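Garage tips I quit believing, and a few I still use

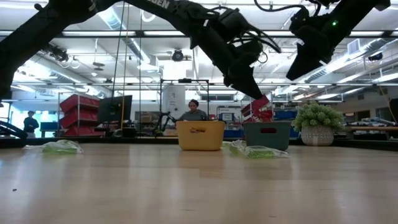 Every spring somebody in the car club sends around the same list of home remedies for stuck bolts, faded trim and rusty hardware, and every spring I try a couple and get annoyed. Half of them cost more time than the part is worth. The one about rags is a fair place to start. People will tell you any old cloth works on paint. I don't buy it. A crumpled piece of red and pink fabric like the one over the table up top might be fine for wiping down a wrench, but I wouldn't put it near a clear coat until I knew what it was made of and had checked it for seams and buttons.

Cola on rusty bolts. It does something if you leave it overnight. So does cheap white vinegar, and vinegar doesn't leave the bolt sticky. Rinse, dry, oil. If the threads are pitted, throw the bolt out and quit fooling with it.

Peanut butter on black bumper trim. Please don't. It looks great for a day, then the dust finds it. I tried it on one side of my Prevar wagon in August and I was still picking crud out of the grain weeks later. Plain trim dressing, thin coat, wipe off the extra.

Heat on a seized bolt. This one I'll give them, with limits. Keep it away from fuel lines, brake lines, rubber bushings and anything you've just soaked in penetrating oil. Leonie Rakena swears by a candle melted into the threads afterward. It worked for her on two exhaust studs and did nothing at all for me on three.

Magnetic parts trays. Nice, but a muffin tin does the same job. I label the cups with masking tape in the order things came off. I paid 27 dollars for a Tulta tray and it now holds pens.

Dish soap for washing the car. It cleans, and it also takes your wax off. Good if you're about to polish, dumb if you're not.

Torque "by feel." The guy who told me this had stripped an aluminum oil pan. Borrow a torque wrench and look up the number for your own car, year and engine. Don't take it from a forum post, and that includes mine.

Next on my list is the toothpaste headlight thing. I have my doubts.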